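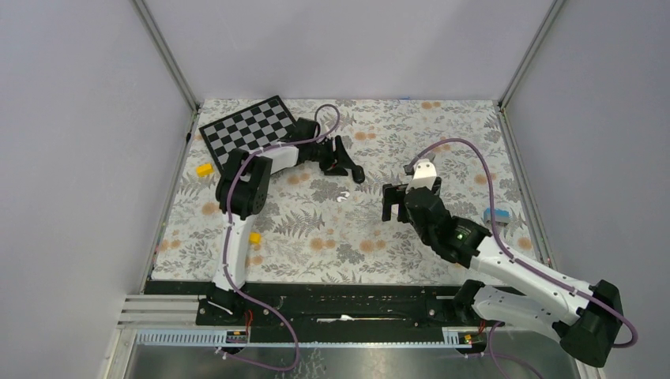
Textiles for Interiors, Unit 6: Printed Table Coverings
Handout 2, August 2026
Instructor: Hường Ung

Reading before the session: the Jelínek chapter on repeats, first half only. Bring a ruler, tracing paper and a soft pencil.

1. Botanical prints
A botanical print uses plant forms as its main motif. The forms may be drawn closely from life or simplified. Ferns are common because a frond has a clear spine and side leaflets, so it still reads as a fern when it is printed small or in one color. Round blooms are often added to a leaf print to give the eye a place to stop.

2. Ground and motif
The ground is the color behind the motifs. White, off-white and cream grounds make a dark leaf look sharper. A mid-tone ground softens it. When you write up a sample, name the ground first, then the main motif, then the accent.

3. Scattered layouts
In a scattered (or tossed) layout the motifs point in several directions. A covering printed this way can be viewed from any side of the table. A one-way layout has a top and a bottom, and someone sitting across the table sees it upside down.

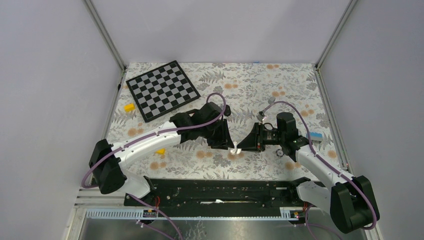
Fig. 2. Fern and leaf print on a cream ground with soft orange blooms. The board at upper left has a plain two-tone check.

4. Accent color
Look at how the orange is placed in Fig. 2. Some of the blooms are in pairs or small groups, and there is a single one near the right edge. The leaves are gray and beige, so a small amount of orange is enough to show up across the whole surface. The walls are a pale lavender-gray and do not compete with it.

5. Busy print against regular pattern
A check is a grid. It has straight edges, two values and no variation. Set on a leaf print, it stands out even when it is turned at an angle. Solid colors also separate well from a print like this one, and the yellow block beside the board is an easy case. White and pale gray items are harder to pick out on a light ground. Keep this in mind when choosing dishes for a printed cloth.

6. Finding the repeat
Pick one motif that is easy to recognize, such as a pair of blooms with a frond beside it. Find the next place where the same group appears in the same position. Measure between the two, across and then down. If the second group is shifted by half the height, you have a half-drop repeat. Folds will throw off your measurement, so flatten the cloth first.

Exercise
Use the Pavitz sample, width 48 inches. Trace one full repeat and mark the ground, motif and accent. Write one paragraph on the layout. The exercise is worth 40 points. Leave the samples in the Fliltby drawer when you finish.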